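June, late, past 11 p.m.

Budget draft is due and I still don't believe half of it. Spent the morning with the Stedby quote open in one window and Treleor's – no, Treloar's, I keep typing it wrong – in the other. Stedby wants us to commit to two arms up front, with the service plan folded in so you can't see what it costs. Treloar will sell one, but the controller is a separate line and so is the training, and the training is in a different city. Neither quote includes a table. I don't know why that annoys me so much.

The case for buying is that we'll be "ready" by fall. Ready for what? The slides say 50 household tasks. I asked which ones and got a list of 18, and several of those were the same task with a different object. I wrote that in the margin and will probably be told I'm being difficult.

My own view, which I've put in the memo and taken out again twice, is that we should spend on handhelds first and leave the arms for next year. Two more pairs of grippers, spare cables, somebody's hours. If the recordings turn out to be no good, we're out a small amount of money and not a loan on a machine that has to be bolted down. 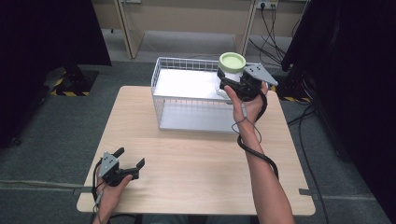 Cup and wire basket, one handheld in each hand. The right one has the cup.

I sat in for part of the afternoon to see where the hours go. The Grustano rep told us on the phone that a person picks up the handhelds in ten minutes and never thinks about them again. Maybe so. I'd like to see the rep do a full shift with a cable along one arm. I've added a line for cable management and a line for breaks, and I expect both to get struck.

Then there's the software. Arkeo is the name on the license, billed per seat, renewed yearly, and the price for year two is "to be discussed." I have been around long enough to know how that discussion goes. Asked for it in writing. No answer by the time I left.

What I can't get anyone to say is what number would make us stop. Everyone has a number for going ahead. I put a blank in the spreadsheet labeled "stop if" and sent it around before dinner – two replies so far, both about the column width.

Need to do tomorrow: call Treloar about the controller, ask whether the Stedby deposit comes back if we cancel, find out who approved the rental on the second room. Also buy coffee, we're out.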